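Wivard Working Group on Simulated Household Manipulation
Minutes of the Project Meeting, 22 December 2021
Held at the Curnville office, second floor meeting room

Chair: Dušan Leka
Minutes approved by circulation.

1. Minutes of the previous meeting

The minutes of the September meeting were accepted with one correction. Under item 4, "training rooms" should read "evaluation rooms."

2. Status of the bedroom tasks

The Chair reported that the bedroom set in the Jirnent simulator now holds 3294 recorded demonstrations, all made by remote operation of the two-arm model. Of these, 616 were set aside after review. The main grounds for setting a demonstration aside were objects passing through the mattress surface and recordings that ended before the arms had come to rest. Members asked that the two grounds be logged under separate codes from now on. Agreed.

3. Picking up flat boxes from a soft surface

The group reviewed the board game task, in which boxes are to be cleared from a bed. Flat boxes remain the hardest objects in the set. The box is often too wide for the jaws to close on from above, and the policy must either tip it up at one edge or bring in the second arm.

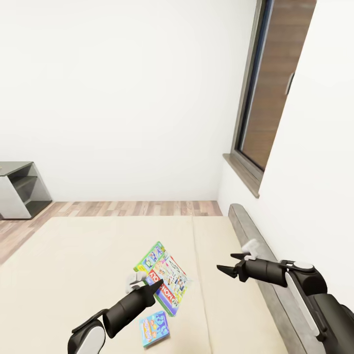 Page last changed: 22 December 2021, minutes secretary

Discussion turned to the approach from the near edge, with the left jaw tips brought to the lower edge of the Monopoly box and the right gripper kept open over the other half of the mattress. The Chair noted that the Monopoly box overlaps the green-bordered one in this layout, so that a push at the wrong height may move both. The small light-blue card game box lies apart from them and was considered the easier first target. It was asked whether the order of removal should be fixed in the task text. The group preferred to leave the order open and to score each box separately.

4. Results of the Kwon method

The Kwon method trains one policy on both arms together and adds a short penalty for contact with the bed. It was run for 1000 trials on layouts not used in training. Results were better than the baseline on single boxes. On overlapping boxes the two could not be told apart, and the group did not accept the draft wording that claimed a gain in both cases. The summary is to be rewritten before it goes to the partners.

A question was raised as to whether the mattress is modeled as too stiff. The Chair replied that the stiffness value had been carried over from an earlier sofa task and had never been checked for the bed. The comparison will be repeated with 10 stiffness settings.

5. Actions

Separate log codes for rejected demonstrations: data team.
Stiffness comparison: simulation team.
Revised summary of the Kwon results: D. Leka.

6. Other business

None. The date of the next meeting will be sent out by e-mail.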